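Home | Bedroom | Bedding | Laundry | Reviews | Contact

Print this page | E-mail to a friend

Bedding: The Brullitach Butterfly Bedspread, Reviewed
Posted in October by the Bedding Desk

I don't trust printed bedspreads. Most of the ones I have owned looked good in the package, passable for a month, and like an old beach towel by the end of the year. So when the Brullitach butterfly bedspread came up for review I put it at the bottom of the pile and hoped it would go away. It didn't, and it has now been on a bed in regular use for long enough that I have opinions.

The pattern comes first, as that is what you are paying for. It is white butterflies on a pale blue-gray ground, in all sorts of sizes, with a few very large ones among the small. I expected to hate it. I still think the big ones are too big, and depending on how you pull the cover they can land in odd spots. If you are the sort of person who needs a motif centered, you will be tugging at this thing every morning. I gave up after the first week and let them fall where they liked.

The color is the better half of the design. It is quiet enough to go with gray, cream or white, and it doesn't turn baby blue under a warm bulb, as the Birncombe one I tried last year did. The online store shows it a shade bluer than it is. Order with that in mind, or better yet, don't order until you have seen one in person.

Now for the claims. The package says "no-iron finish." Mine came out of the bag with hard creases in a grid, and they were still there three days later. A wash and a short tumble got rid of most of them. I wouldn't call that no-iron. I would call it "wash before use," and I'd have been happier if the label had said so.

The package also promises the print will hold for up to 200 washes. I have no way to check that and neither do you. At one wash every two weeks it comes to more than seven years, by which time the receipt will be long gone. What I can say is that the print has held so far, and that I wash it cold with nothing fancy.

What I wanted to know was how it does as a work surface. Nobody at my house folds laundry on a table. It all gets dumped on the bed, folded there, and left there until somebody wants to sleep. A bedspread that slides around, sheds lint on dark clothes or grabs at knits is no use to me, however pretty it is. 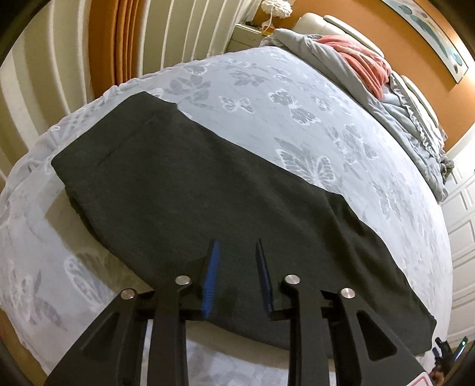 Dark gray knit on the butterfly print, with the pink blanket and gray comforter left up by the headboard.

Dark knits are the hard test, and my last cover failed it badly - every black sweater came off it wearing a coat of pale fuzz. The Brullitach did leave some lint on the first couple of loads, before its own second wash. After that I had to look for it. Knits also lie fairly still on it while you fold the sleeves in, which I can't say of the shiny Prirodham quilt in the guest room, where everything heads for the floor.

There is one more point in its favor for laundry duty. You can see dark things against it. That sounds silly until you have lost a navy sock on a navy duvet. White things are another story. White undershirts and pillowcases blend right into the butterflies, and I have made the bed over a folded white T-shirt more than once.

Fit is where I start to grumble again. The cover goes over the edge of the mattress and hangs down the side well enough, but it is a light fabric with no real weight at the hem. Sit on the edge of the bed and get up again, and the drop rides up with you. A slightly heavier border would fix it. I have seen cheaper covers that had one.

It is also thin. The listing uses the word "cozy," and I don't know what it has in mind. From October on you will need something on top or underneath. I use a gray comforter with ruffled edges and a coral-pink blanket from Solís, and during the day both get shoved up against the headboard in a heap. The pink goes with the blue-gray far better than I would have guessed. The ruffles next to the butterflies are a bit much, and I would choose a plain comforter if I were starting over.

On that subject, be careful what else you put in the room. We have a cream padded headboard, a white nightstand and a lamp with a textured, flowery white shade. The lamp was here first. Flowers and butterflies together get sweet very quickly, and if I had one more patterned item in there I would take the bedspread off. With plain furniture it behaves itself.

Stitching: fine, except for one corner where the thread had come loose on arrival. I snipped it and it hasn't run. Drying time: good, better than any quilt, and it fits in a normal household machine with room for the pillowcases. Smell out of the bag: strong, and it needed a night by an open window.

The store page shows 2,608 ratings, most of them glowing. I read a fair number and many were written on the day the package arrived, so I would set those aside. The ones worth reading come from people who had washed it several times, and they mostly say what I am saying, including the part about the hem.

You get 30 days to return it, unwashed. Given that the creases only come out in the wash, that is a stingy arrangement. Lay it on the bed as it is, look at it in daylight and again with the lamp on, and make up your mind before it goes anywhere near water.

Would I buy it? At full price, no. It is a decent light cover with a pattern that will split any household, and the hem should have been better. On sale I would consider it for a spare room, or for any bed that doubles as a folding table and sees a lot of dark laundry. Mine is staying on for now, mainly for the lint.

Good: soft color, little lint after the second wash, dries fast, knits don't slide.
Not so good: light hem, stubborn creases, oversized butterflies, thin for cold months.

Print this page | E-mail to a friend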